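Sanbridge Household Flooring and Furniture Survey: Data Card

Version dated 2018-05-13. Maintained by Ottó Vincze and Vesela Berisha for the Skellel housing archive.

Summary

The dataset holds 2,847 written records of floors and fixed furniture in rented homes in Sanbridge and Lokeck. Each record was completed by a trained surveyor during a visit arranged with the tenant. The records are intended for the study of housing repair and upkeep. They are not suitable for valuing property.
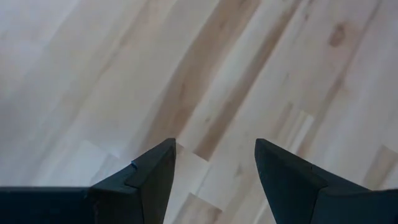 Floor type is entered in the field "surface" and takes one of 12 values. Surveyors were asked to judge by eye and to leave the field blank where a covering could not be lifted. A light-coloured hardwood floor of the kind shown is entered as "wood, pale", whatever its finish. The species of timber is not recorded. Stone and tile share a single value, as the two were often confused in the first returns from Lokeck.

Fields

record_id: unique number, never reused
district: Sanbridge or Lokeck
surface: floor type, as described
wear: whole number from 1 (sound) to 5 (unsafe)
notes: free text, up to 75 words
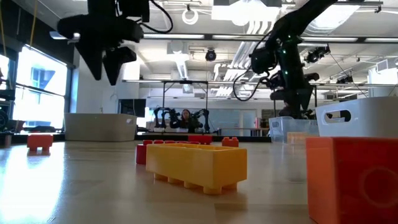
Wear scores were given by one surveyor and checked by a second. Where the two disagreed by more than one point, the higher score was kept and the word "disputed" was added to the notes. Users should treat disputed scores with care.

Known limits

Homes in Annan were visited in October but are left out of this version, pending consent from the landlords. Attic rooms are poorly covered.

Corrections should be sent to the maintainers in writing, giving the record number.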